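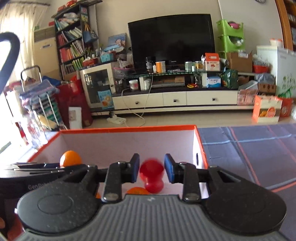

Wie oft müssen die Fingerpolster am Handgreifer gereinigt werden?

Vor jeder Aufnahmereihe und nach etwa 50 Griffen an Obst oder Gemüse. Ein fusselfreies Tuch mit lauwarmem Wasser genügt. Lösungsmittel und Küchenreiniger greifen den Gummi an und sind nicht zugelassen. Die Polster müssen trocken sein, bevor wieder gegriffen wird.

Gilt diese Seite für alle Geräte von Favico?

Nein. Sie gilt für die Handgreifer aus dem Leihbestand Mutirel, also für Geräte mit Handgriff, zwei Fingern und gesteckten Gummipolstern. Für die fest montierten Greifer in der Zelle Prelex gibt es ein eigenes Wartungsblatt.

Woran erkenne ich ein verschlissenes Polster?

Runde, glatte Gegenstände rutschen beim Anheben nach unten weg, obwohl die Finger ganz geschlossen sind. Bei Mandarinen fällt das später auf als bei Kirschtomaten. Prüfen Sie zuerst, ob das Polster sauber ist. Bleibt der Fehler, werden beide Polster eines Geräts zusammen getauscht. Artikelnummer für das Paar: 1.049.

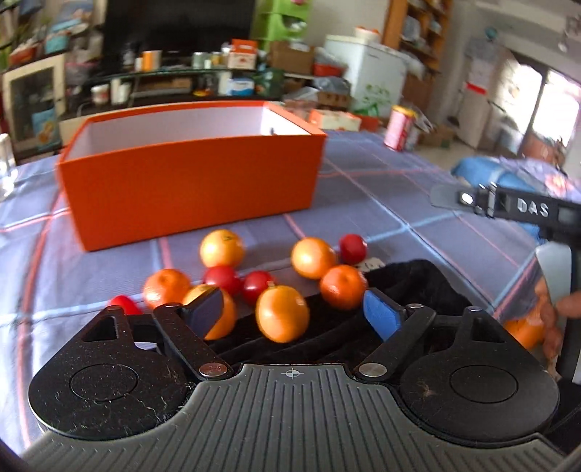 Zum Tausch die Finger ganz öffnen und das Gerät ablegen. Das alte Polster von der Fingerspitze abziehen, Reste mit dem Holzspatel aus dem Set entfernen und das neue Polster bis zum Anschlag aufschieben. Kein Werkzeug aus Metall verwenden. Danach mehrmals leer schließen und nachsehen, ob die Polster parallel stehen.

Darf ich die Gelenke der Finger ölen?

Nein. Öl bindet Staub und wandert mit der Zeit auf die Polster. Die Gelenke laufen trocken. Wenn ein Finger hakt, den Bereich um die Bolzen mit einem weichen Pinsel auskehren und das Gerät noch einmal prüfen. Hakt er weiter, einschicken. Die Nieten dürfen nicht aufgebohrt werden.

Das Gehäuse zieht Fusseln an. Ist das ein Problem?

Für die Mechanik zunächst nicht. Auf Decken und Stoffunterlagen setzen sich Fasern schnell an den runden Flächen links und rechts am Gehäuse fest. Mit dem Pinsel von der Mitte nach außen abkehren. Druckluft bitte nicht verwenden, sie bläst den Staub in die Gelenke.

Wie richte ich den Arbeitsplatz ein?

Ein gewöhnlicher Tisch reicht. Das Tischtuch darf bleiben, sollte aber glatt liegen und nicht verrutschen. Den Karton für die Ablage längs hinter das Obst stellen, damit beide Personen von vorn hineinkommen. Wird mit zwei Geräten gearbeitet, legt man vorher fest, wer von welcher Seite greift. Das Kabel führt immer vom Tisch weg.

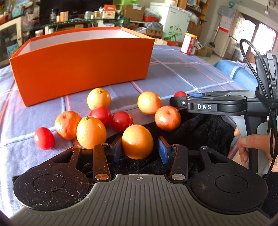
Zwischen zwei Durchgängen die Geräte kurz ablegen und die Finger entlasten. Wer mit dem gleichen Obst weiterarbeitet, sortiert aufgeplatzte Stücke aus. Saft auf den Polstern sofort abwischen.

Ein Gerät schließt nicht mehr ganz. Was tun?

Meist klemmt etwas zwischen Finger und Grundkörper, oft ein Stielrest oder ein Faden. Gerät ausschalten, Finger von Hand öffnen, Fremdkörper mit der Pinzette herausnehmen. Hilft das nicht, füllen Sie den Reparaturschein aus und legen ihn bei.

Wie lange dauert eine Reparatur?

In der Regel 11 Arbeitstage ab Eingang in der Werkstatt Schnyder. Im Juli ist die Werkstatt geschlossen, Einsendungen bleiben bis zur Wiedereröffnung liegen. Ersatzpolster werden auch in dieser Zeit verschickt, höchstens 3 Paar je Bestellung.

Stand: 13. Dezember 2022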